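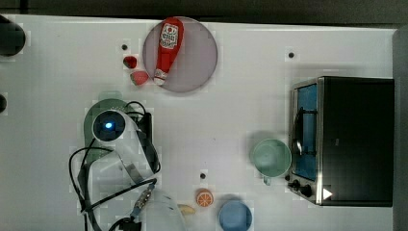
Mudomier Board > Cooking and Kitchen > Preserving

Thread: Homemade ketchup is always too thin, what am I doing wrong?

fesilov_garden
September 19, 2020
Hello to all. I read this board for a long time but it is my first topic, so please excuse me if it belongs in another section.

This summer we had more tomatoes than we could eat, and my daughters eat ketchup with everything, also with things where I would prefer they did not. So I decided to make it myself. I have now made three batches and all of them have the same problem. The taste is good, but the ketchup is thin. When I pour it on the plate, there is first a ring of pink water and then the ketchup sits in the middle of it.

What I do: I wash the tomatoes, cut them in quarters, cook them with onion until they are soft, and pass them through a sieve. Then I add vinegar, sugar, salt, a little clove and allspice, and cook it again for one hour on low heat with the lid half on. The tomatoes are the big round kind for salad, I don't know the name of the variety, the seeds are from my mother-in-law.

Should I add starch? Or cook it longer? I am a little afraid of burning it, this happened to the second batch and we could taste it.

Thank you in advance,
Matúš Baláž

OldStockpot
Take the lid off. You are trying to get rid of water and half of it is dripping back in the pot.

Xenos
Welcome Matúš. OldStockpot is right about the lid, but I think the tomatoes are the larger problem. Salad tomatoes are full of water and have not much flesh. For ketchup and paste you want the long plum kind. With those I cook the sauce less than half the time and it stays red instead of going brown.

If salad tomatoes are what you have, then quarter them, salt them lightly and leave them in a colander overnight. In the morning you pour away what has come out. You will be surprised how much it is. Remember to use less salt later.

fesilov_garden
Thank you both. I feel a bit stupid about the lid. I kept it on because the sauce jumps out and makes spots on the whole wall.

Xenos, when you pour the water away, do you not lose taste also? I tasted some of this water once and it was quite strong.

Xenos
Some, yes. I find that the difference is small after the vinegar and the cloves are in. My wife keeps the water for soup, so in our house it isn't lost.

Savvas Sfakianakis
I must disagree with my friend Xenos here. The water around the seeds has a lot of the taste in it, and when you throw it away you get a ketchup which is thick and flat. I have been making it since my children were small and I never drain anything.

What I do is use the oven. I cook the tomatoes and sieve them like you do, then I pour the sauce in a wide roasting pan, not deeper than two fingers, and put it in at 100 degrees (Celsius) with the door a little open. Stir it when you pass by. It takes the whole afternoon, but it doesn't stick, it doesn't burn, and there are no spots on the wall. The spices and the vinegar go in at the end. If you put the vinegar in at the start, you boil a good part of the smell away and then you have to add more.

kitchen_wilwood
The whole afternoon with the oven door open, in September? In our apartment we would have to move out.

Savvas Sfakianakis
I live in a house with thick walls and I have nothing against warm kitchens. But you can do it at night.

kitchen_wilwood
I would not leave an open oven on at night, sorry. We have a cat.

I use a slow cooker without the lid, on high. It is also slow, but it uses less current and it stays cooler in the kitchen. For five kilos of tomatoes I count on one whole day. I put a clean dish towel near the pot for the spots, but there are few of them.

About the starch: please don't. I tried it one year and the ketchup was nice on the first day, but after some weeks in the jar it became like jelly on the top and like water on the bottom. And as far as I know, starch is not recommended in things that you want to keep in closed jars.

OldStockpot
Agree on the starch. If somebody wants to thicken a bowl of it for dinner the same evening, fine, but never for jars.

One more trick is an apple. Cook a sour apple or two together with the tomatoes, with the skin on, and pass it all through the sieve. It gives body and you can leave out a spoon of the sugar.

Savvas Sfakianakis
Apple in ketchup. Now I have read everything.

OldStockpot
Try it before you complain.

Xenos
I am with OldStockpot, my aunt made it with apple and it was the best ketchup I ever ate. She also used plums in some years, but then the color is different and the children asked what it was.

fesilov_garden
So many answers, thank you! I have bought plum tomatoes from a neighbor, and I will do one half in the wide pan on the stove without the lid, and the other half in the oven as Savvas says. One apple in the first half only, so I can compare.

One other question, if I may. How do you know when it is ready? I always think it is thick enough, and then in the jar it is not.

kitchen_wilwood
Cold saucer. Put a small plate in the freezer, drop a spoon of sauce on it, wait a minute and tilt it. If a line of water runs away from the drop, cook more. Don't judge it hot in the pot, but also don't expect it to be like the one from the store. Mine never is, and I stopped worrying.

And please fill it into hot jars and follow a tested recipe for the vinegar. Don't make it less because somebody in the family finds it sour. Add sugar if you must.

Savvas Sfakianakis
This last part I sign with both hands.

fesilov_garden
I am back with a report. We filled 14 small jars in total.

The oven half is darker, thicker and a little sweet, almost like roasted. The stove half with the apple is lighter and more sour. With the cold saucer I found out that I had always stopped much too early, so this was probably my main mistake together with the lid. The stove half needed nearly three hours.

My wife prefers the oven one. The girls prefer the apple one, and they have already emptied a jar with fried potatoes. I can't decide. For the price of the electricity I would maybe choose the stove, but I had to clean the wall again.

OldStockpot
Children know. Two votes for apple.

Savvas Sfakianakis
Children also vote for ketchup on pancakes. I am glad that your wife has good taste, Matúš.

Xenos
Good result! Did you peel the tomatoes or did the sieve take the skins?

fesilov_garden
The sieve took them. It was hard work for the arm. Is it worth buying one of those mills with a handle, or is it only one more thing for the cupboard?

kitchen_wilwood
Worth it if you do this every year. Mine is second-hand and older than me. Look that it comes with the fine disc, many people sell them without it.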